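# Sixty books by Christmas, apparently

I have been sent a reading challenge again. It comes from an app called Greditora, which my cousin Elis Parry put on my phone in February while I was making the tea, and which has since let me know, most mornings at 7, that I am "behind pace". Behind pace for what? I had a book on the go. I was enjoying it. Now I'm losing at it.

The target it picked for me was 60 books in a year. I don't know where it got that. You can lower it, but the screen where you lower it shows you a wilting plant in a pot, and I resent being handled like that at my age. So I left it where it was and decided to see what would happen.

The first thing I noticed was that I started picking thin books. I had a fat Portuguese family saga by the bed, three generations of people falling out in a village near Moura, and I was 68 pages in and perfectly happy. Then I caught myself looking at how much was left and thinking I could get through four short ones in the same time. I've read for pleasure since I was five and I had never once had that thought before. It took the app eleven days.

The second thing was the scrolling. Elis has 2084 books on her "finished" list. I love Elis. I have also been on holiday with Elis, and I have seen how she finishes a book, which is at speed and with the telly on. I asked her about one we've both got down as read, the one set in the lighthouse, and she said "oh, was that the one with the sister?" There is no sister. There's a brother, and he's the whole plot.

Now, people tell me these things do good. They get folk reading who otherwise wouldn't. Maybe so. I'd like to see it shown, though, and by someone who isn't selling the paid version. What I've seen so far is people who already read a lot reading slightly worse. The man I sit near on the Clekthorpe train, Bernd Nolte, listens to his at double speed so he can log them before the month turns over. I tried a chapter his way. It was like being told off by a wasp.

There's a badge as well, for reading 500 pages in a week. I got it by accident when I had flu. I remember nothing of what I read and I was sent confetti for it.

I've heard the case for audiobooks, graphic novels, poetry and the rest all counting, and I agree, of course they count, they're books. But that argument only exists because somebody is keeping score. Take the score away and there's nothing to argue about. My gran read the same six Westerns round and round until she died and I'd put her up against anyone on that app for knowing what was in them.

Where does it leave me? On Thursday I turned off the morning messages. I haven't deleted the thing (Elis would ask, and I'd have to have the conversation). I've gone back to the saga, where Aunt Zivia has just sold a field that wasn't hers to sell, and I intend to take until autumn over it if I feel like it. According to the app I have read four books this year. One of them was a cookery book, which I logged out of spite.

If I did want to cheat, and I'm not saying I won't, picture books go in as a full book each, same as the saga does. Elis says that's not in the spirit of it. I've asked her to tell me what the spirit of it is and she's still thinking.

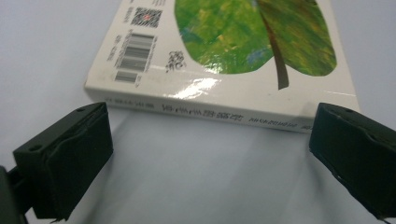

*Number five, if I get desperate. I do like the leaf on the back.*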